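Can it box a doughnut yet?
Speaker notes, Clonska small bakers' evening
Slides on the left screen, clicker is the grey one

Opening

Wait for people to sit down with their tea. Say thank you to Ionuț Moldovan for the invitation, and for the lift from the station, and for the very large slice of poppy seed roll that I was told was a small one.

Say who I am. I had a bakery for a good long while, then I sold it, and now I go round helping shops sort out their back rooms: where the bench goes, why everybody bumps into each other at the sink, that sort of thing. I'm not an engineer and I shan't be pretending to be one. What I am is a person who has folded an awful lot of boxes and would have been very glad of some help with it.

The question I get asked most, usually as I'm putting my coat on to leave, is whether there's a machine coming that will do the fiddly jobs. They don't mean the mixing. We've all had machines for the mixing since before I was born (my first shop, Ostia, came with an old Flamberg mixer that could be heard from the bus stop, and I loved it dearly). They mean the bits at the end. Lining, boxing, closing, stacking, wiping down.

So tonight I want to take one of those bits, a really small one, and go through it slowly enough that we can all see what's in it. Doughnut, box, bit of paper. Then we'll come back round to the question, and there will be time for you to tell me I've got it wrong.

Slide: the job

Ask for hands up. Who has trained somebody to box? Keep your hand up if it took you more than an afternoon. (It won't have done. That's the point, but don't rush to it. Let people look round the room.)

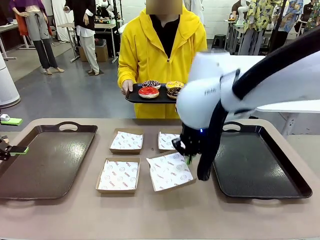 Ryan Ashworth

Let them have a proper look before talking. Somebody will say they fancy the red one. Fine, so do I.

Four doughnuts coming over on a little black tray, four small boxes open on the table with their printed papers in, a big brown tray either side. And a robot hand over the boxes, with fingers. I'd like the room to look at the papers before they look at the robot, though. One of them is lying in there lovely and neat. The one at the front on the right is skew-whiff and has lifted at a corner. You'd see that from across the shop and you'd have put it straight while you were saying good morning to somebody, and if I asked you afterwards what you'd done you would tell me you'd done nothing at all.

That's the trouble with finding out what a chore is made of. We're too good at it to notice. I once sat in the back at Trujillo, Ionuț's place, with a notebook, and tried to write down everything his morning girl did to get a box of four ready for the counter. I got to 19 separate things and I'm sure I missed some, because she's quick and I was also eating. There was a little puff of breath to get two papers apart. There was a tap of the box on the bench. She turned one doughnut round so its bald side faced the back. She had no idea she did any of it, and when I read the list out to her she was quite put out.

Now, try and write that list for something that has never held a piece of paper.

Things to mention here, in any order:

Glaze. You can't grip the top of a doughnut. You know this, your Saturday lad knows this by the end of his first hour. You come at it from the sides or from underneath, and you squeeze just enough, and how much is enough depends on the dough and on the weather.

No two the same. A factory that packs tins has a much easier life than we do. In that picture there's a plain glossy one, a sprinkled one, one with toppings all over it. Different height, different slip.

Boxes that move. An empty card box weighs nothing. You lean on the corner and off it goes. We hold it still with the other hand, or with a hip if we're busy, and we don't think of that as part of the job either.

Slide: paper

I want to spend longer on paper than you'd think sensible. Promise them it's worth it.

If you asked people in the street which was harder for a robot, picking up a doughnut or straightening the paper under it, I reckon nearly all of them would say the doughnut. I would have done! A doughnut looks delicate. But a doughnut has a shape, and it more or less keeps it. Paper doesn't have a shape. It has whatever shape you last gave it, plus a bit of its own opinion.

Tell the story of the liners at Ostia, if there's time. We'd ordered 500 on a thinner stock to save a few pence, and every one of them clung to the next one, and in the December rush we had two people doing nothing but peeling papers. I could have wept. In the end I sent my nephew out for the old sort.

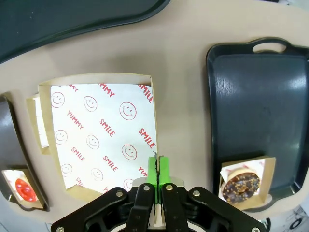
Ryan Ashworth

A hand's-eye view, more or less. Two fingers with green pads, nearly shut, and between the pads the bottom edge of the liner. Smiley faces and YUMMY all over it, which I think is rather cheering.

Point out the curl at the bottom left corner of the sheet. This is the part I could talk about all night, so keep an eye on the clock. Think about what you do when you've got hold of a liner by one edge and the opposite corner curls. You flatten it with your little finger. You don't let go with the first two. We've got ten fingers and we use most of them for paper, with the side of the palm thrown in. With one pair of fingers, you've got one pinch, and everything else has to be done by letting go and coming back, or by pulling and hoping that the box stays put.

And look how close everything is. There's the edge of the card tray right there, a flap sticking out at one side. There are big dark trays round about, with a sprinkled doughnut in its own little box on one of them and a pinky red one over on another. It's somebody's bench, in other words. It looks like mine did.

Say something kind here about the people who work on this, and mean it. I used to be a bit sniffy. I'd see a clip of a robot taking an age over a towel and I'd think, well, my gran could do that. And so she could, but my gran had been handling cloth since she was four. When I see a machine holding on to a thin sheet by its edge now, I lean forward in my chair. I know what's being asked of it.

Pause for water.

Slide: so, yet?

This is the bit they've come for, so don't mumble it.

I think there are three different questions hiding in the one question, and we get cross with each other because we're answering different ones.

Can it do the job once, with people standing by? For a lot of chores, I'd say we're there or very near. You can find somebody's robot that will put a thing in a box.

Can it do the job 200 times before you open, with the boxes from the new supplier, and somebody having left a cloth on the bench? I haven't seen that for our sort of work. I'd love to. If anybody here has, please come and find me, I'll buy the drinks.

Would you want it if it could? And that one's about money and room and what you like about your day. One of my shops does more than 400 boxes over a weekend and the owner told me she'd hand the boxing over tomorrow and spend the time on laminating dough. Another gentleman said boxing was the only sit-down he got. Both perfectly good answers.

My own feeling, for what it's worth, is that the first useful help will be dull. It'll be the putting out of empty boxes. It might be the liners, if the liners get a bit stiffer and the boxes get something to hold them still. We changed our tins to suit the ovens, after all, and we changed our ovens to suit the electricity. I don't see any shame in changing a box.

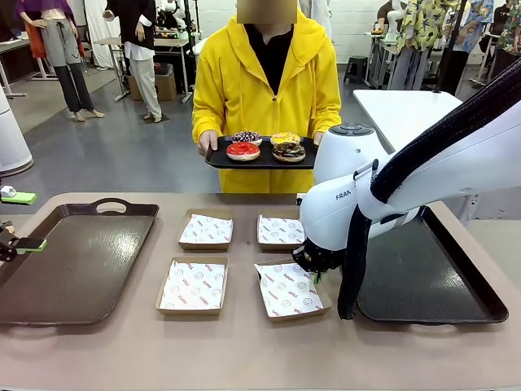
What I'd ask you to try at home

Leave the last picture up while I do this part. Both hands on the tray, nice and level, at waist height. Everyone in this room holds a tray like that. And the hand is hovering just by the nearest food box, where the liner's a bit crumpled at the corner. I like the two of them being at the same table.

The exercise: pick one small job this week and do it with a wooden spoon in one hand. Or wear oven gloves. Line a box, close a lid, pick a croissant up and put it down the right way round. Write down where you got stuck. Ionuț did it with the bread bags and was so annoyed that he rang me at ten at night.

Then go and look at the place where you got stuck and see if a person is getting stuck there too, only faster. Quite often they are. At Trujillo it was the papers, every time, and moving them to a shallow tray at elbow height made more difference than anything I'd have sold him. The tray was from the hardware shop.

Handouts are on the table by the door. There's a blank list for counting the steps in a chore, and on the back my drawing of a bench layout (the sink is on the wrong side, sorry, I noticed after printing).

Questions I'll probably get

How much does one cost? I don't know, and whatever I say will be out of date. Ask what it costs to have somebody come out when it stops.

Can you wash it? Ask this first, before the price. Sugar gets into everything. If the person selling it looks surprised by the question, have a think.

Will it take my Saturday staff? Be gentle with this one, as there may be Saturday staff in the room. I can only say that in every shop I visit, the owner is short of hands, and the jobs that get dropped are the ones at the end of the day when everyone's tired.

What about wrapping? Bows? Oh, heavens. Ask me again when I'm older.

Finish by half past eight, as the hall wants the chairs stacked. Remember to give Ionuț his clicker back.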